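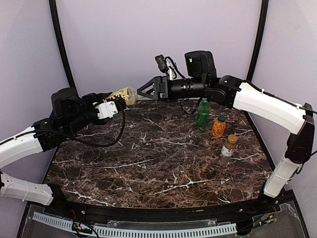

Scholarships and Mobility Office, Skokstead University College

Call for Applications: Jaidee Study Fellowships for Master's Students

The Scholarships and Mobility Office invites applications for the Jaidee Study Fellowships. The fellowships support graduates from any country who hold an offer of admission to a full-time master's program at Skokstead. Awards begin with the fall intake and run for the normal length of the program, up to a maximum of 2 years.

What the award covers

Full tuition and compulsory student fees
A settling-in payment of 2,000 euros, paid in the first month of enrollment
A book and materials allowance of 300 euros per semester
Reimbursement of travel to and from Skokstead, up to 3,000 euros over the life of the award
Health insurance under the college group policy

Housing is not included. Fellows may apply for a room in the Boncombe residence under the standard rules and pay the standard rent. Costs for accompanying family members are not covered.

Who may apply

Applicants must hold a bachelor's degree or an equivalent qualification by the start of the program. Final-year students may apply with an interim transcript, and any award is then conditional on the degree certificate. Applicants must also have an offer of admission, conditional or unconditional, by the time the selection panel meets. An application for a fellowship does not count as an application for admission. The two are handled by different offices and use different forms.

Current Skokstead master's students, previous holders of a Jaidee fellowship, and employees of the college are not eligible. Holders of other awards that pay full tuition must give up one of them before enrollment.

Documents required

1. Completed fellowship form, signed and dated
2. Transcript of all post-secondary study, with a certified English translation where needed
3. Statement of purpose, two pages at most, naming the program and the intended area of study
4. Two references, at least one from a person who has taught the applicant
5. Copy of the passport page showing name and nationality
6. Offer letter, or proof that an admission application has been submitted

References must be sent by the referee from an institutional address. References forwarded by the applicant will not be read. Files should be in PDF format and named with the applicant's family name and the document number from the list.

Selection

Eligible applications are read by two assessors from the relevant department and scored on academic record, the statement, and fit with the program. Ranked files then go to the selection panel, chaired by Colette Carré. The panel may request an online interview of 20 minutes. Results are sent by email to all applicants, and scores are available on request. The panel does not reconsider its decisions except where a procedural error is shown.

Conditions of the award

Fellows must remain enrolled full time and complete the credits required each semester. Leave of absence must be approved in advance, and payments stop while it lasts. A change of program requires written consent from this office. Fellows submit a short progress report at the end of each academic year.

How to apply

Applications are made through the Husis portal. Select "External funding and fellowships" and then "Jaidee." The portal closes at 4 p.m. local time on the last working day of March. Incomplete files are not carried over to the next round.

Questions about eligibility: Apinya Sukprasert, Scholarships and Mobility Office
Questions about the portal: Leif Nyberg, Student Systems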